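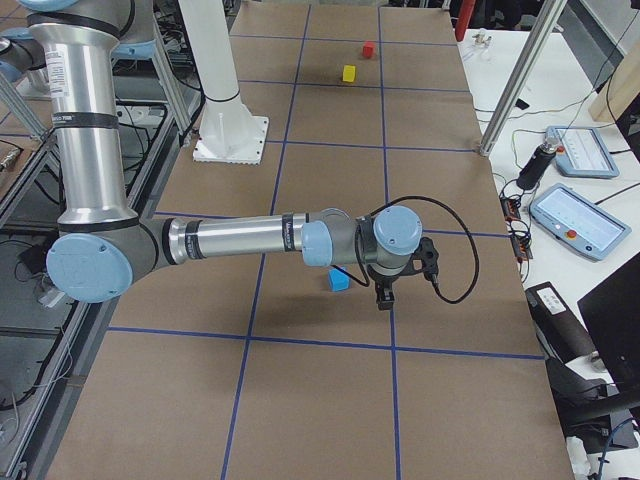 Worktable laid out for the Desby grid method, with blue tape lines on brown paper and three small cubes. The gripper is near the blue one.

The Desby grid method (often just "the Desby grid," and in older notes "the tape test") is a way of measuring how well a robot arm picks up small objects at different places on a table. The table is covered with plain paper, the paper is marked off into rectangular cells with colored tape, and objects are placed in the cells by a fixed schedule. Results are kept cell by cell and never rolled up into a single score, so that a reader can see where on the table a controller does well and where it struggles.

The method was worked out by Filipa Leitão and Joana Mendes in a small robotics laboratory in Bragança, Portugal, and takes its name from Desby, the scheduling program they wrote to decide which cube should go where. The name slowly drifted from the program to the whole procedure, and people now speak of "a Desby table" or even "running a Desby" without having the software anywhere in the building.

Background

Learned controllers for robot arms are commonly tested by putting an object somewhere in front of the arm, letting the arm try for it, writing down whether it succeeded, and starting over. Where that "somewhere" is has often been left to the person doing the placing. People are creatures of habit, and a person who has been placing cubes all afternoon tends to settle on a few comfortable spots within easy reach of the chair – usually the same spots that were favored when the training demonstrations were recorded. A controller tested this way can look a good deal stronger than it is.

Leitão had run into the problem while working on Lilero, a controller trained on demonstrations of cube picking. Its overall success rate was respectable, but visitors who were invited to put a cube down wherever they pleased seemed to have an uncanny gift for making it fail. Mendes, who came to the laboratory from a background in crop trials, suggested treating the table the way an agronomist treats a field, which is to say as a set of plots that each deserve their fair share of attention. The first grid was laid the same week with a roll of tape borrowed from the packing room.

Layout

A Desby table is covered edge to edge in paper, most often brown, which gives a dull and even background and can be replaced when it gets too worn. Two long strips of tape run down the length of the table and shorter strips cross them at regular intervals. Dark blue tape is usual, although the written procedure asks only that the tape stand out from the paper and stay the same color throughout a study.

Cells are rectangular and don't need to be square. Their size is left to the laboratory, with the advice that a cell should be several times wider than the object being picked, so that a cube can sit near the middle of a cell or close against a tape line and still plainly belong to it. Both kinds of placement are used. A cube beside a tape line is called an "edge placement," and it is included deliberately, as some vision systems are thrown off by a strong dark line running right next to the target.

Creases in the paper are allowed. Leitão's original notes are rather firm on the point, and she once wrote that a table nobody has leaned on is not a table anyone works at. Torn paper and lifted tape are another matter, and call for a stop and a repair before the next trial.

Objects

The standard objects are small cubes in bright solid colors, generally blue, red and yellow. One cube is the target for a given trial and the others are distractors, left elsewhere on the table. The schedule says which is which, and it moves the distractors as well as the target, so that over a full study each color takes its turn in each role. Laboratories have tried the procedure with cylinders, bottle caps and wrapped candies, and while nothing in it forbids this, results with different objects are not meant to be compared with one another.

Procedure

A trial begins with the arm in its resting position and the cubes placed in the cells named by the schedule. The operator steps back, the controller is started, and the arm is given a fixed time to close its gripper on the target and lift it clear of the paper. The outcome is written down as a success, a miss, a wrong cube, or a stop, the last being used whenever the operator presses the emergency stop on the teach pendant. Stops are counted and reported. Leaving them out was a common practice in early studies and it made timid controllers and reckless ones look rather alike.

Every cell receives at least four trials with each color as the target. The order is shuffled, so that wear on the gripper or a change in the daylight doesn't fall entirely on one part of the table. On tables with two arms, only one arm works during a trial and the other is held still, though it stays in place on its mount, where it may cast shadows or hide part of the workspace from a camera just as it would in ordinary use. Studies that compare the two arms run the whole schedule twice.

A full study on the Bragança table comes to roughly 1,000 trials. It can be spread over as many sessions as needed, provided that the tape isn't relaid in the middle and the arm isn't remounted.

Reporting

Results are drawn as a map of the table, with one shaded box for each cell and the success rate written inside it. The map is printed with the robot's base marked, so that readers can tell near cells from far ones. Mendes was fond of saying that the map should be readable from across a room, and the early ones were pinned up beside the table for exactly that purpose, with coffee rings and all.

Alongside the map, a study gives its "floor," meaning the success rate of the weakest cell. The floor is the figure most often quoted from Desby studies and is the one part of the method that has spread well beyond its original use.

First results

The first complete study was carried out on Lilero. In the middle of the table, where most of its demonstrations had been recorded, the controller seldom failed. Its floor was 42 percent, found in a cell at the far end. Six other cells came out nearly as poor, and all of them lay along the outer columns, where the forearm has to stretch and the gripper comes down close to the limit of its reach.

Leitão and Mendes then recorded a modest number of new demonstrations in the weak cells only and trained the controller again. The floor rose well clear of its old value while the middle of the table stayed much as it was. The result was shared informally at first and became the usual argument for the method: a grid shows where the next demonstrations ought to be collected, and saves a good many long afternoons of collecting them in the wrong place.

Criticism and variants

The most frequent objection is that the tape itself changes the task. A controller trained on a taped table may come to lean on the lines as landmarks, and then do worse on bare paper. The authors accepted this and recommended a short check without tape at the end of each study, a step that is skipped more often than they would like.

Others have pointed out that the grid covers position and leaves out rotation, lighting and clutter. The Bativach variant, named after the group that proposed it, answers the first of these by giving each cube a scheduled angle as well as a cell. It makes for a richer map, but it lengthens a study considerably, and some laboratories use it only for the cells that turned out weakest in an ordinary run.

A lighter version, without the schedule, is popular in teaching. Students lay the tape themselves, choose their own cells, and compare maps at the end of the term.

See also

Pick and place
Learning from demonstration
Randomized block design
Teach pendant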